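August 29, 2024

Up at 5, couldn't sleep. Wind all night off Prurkport and the back gate banging. Must fix the latch. Said that last week too.

Bread day. Fed the starter before the kettle was even on, it looked sluggish, grey water on top again. Probably the kitchen got too cold with the window left open, my own fault. Gave it rye this time, put it on the shelf over the boiler. By the time I'd had my toast it had woken up a bit. Smelt of pears.

Bus to Folton at half eight. Missed it by a whisker, stood there with a bag of damsons getting heavier. The damsons are the whole problem this week. Tree has gone mad, branches nearly on the grass, wasps everywhere, and I can't bear to leave them. Duygu Karabulut had said she'd take a bagful off me so I lugged them all that way and of course she'd already been given plums by her sister. Took them anyway, bless her. We had coffee standing up in her hall because the floor man was in. She thinks I should stop making jam and do something with vinegar. I said I'd think about it. She is usually right about food, wrong about curtains.

Chemist, then post office. Parcel to Sosness was 436 grams, which put it in the dearer band, and I stood there like a lemon wondering whether to take the card out. Didn't. Paid. Then forgot stamps.

Home by 12. Dough had come up nicely, shaped it, left it in the tin. Soup for lunch, the last of the courgette, needed salt.

Afternoon was damsons damsons damsons. Stoned them till my thumbs went purple. Some recipes say boil them whole and fish the stones out after, tried that in August two years back and nearly lost a tooth, never again. Weighed out 2000 grams for the first pan, sugar to match nearly, a bit less becuase I like it sharp. The rest in the freezer in bags. Can't get the freezer drawer shut now. Pushed it with my foot.

Jam took ages to set. Saucer in the fridge, saucer out, push with finger, runny. Again. Again. Wrinkled in the end. Kitchen like a laundry. Short of jars so I went through the cupboard for anything glass. Mum's lot at the back, haven't looked at those in years.
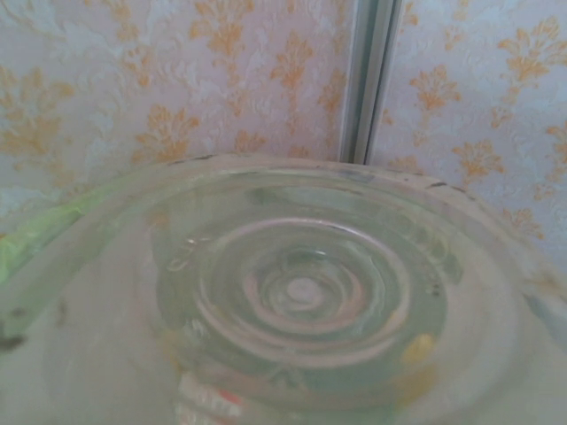 Mum would have had labels done before the fruit was even picked. Handwriting like a schoolteacher. Mine say DAMSON and the year and half of them are crooked. She used to keep one back for Christmas and hide it behind the flour and then forget, and we'd find it at Easter. Missed her rather a lot today, over the sink. Would have been her 61 years in this house come autumn if she'd stayed put.

Bread came out at six, one side a bit dark, oven is definately hotter at the back. Ate the crust end standing up with butter and the scrapings from the pan. Burnt my tongue.

Rang Tsakiris about the gutter – no answer, left a message, rambled. Will have to try again before the rain gets in over the porch.

Tomorrow: stamps, gate latch, vinegar (maybe), ring gutter people, take a jar next door. Bath now. Thumbs still purple.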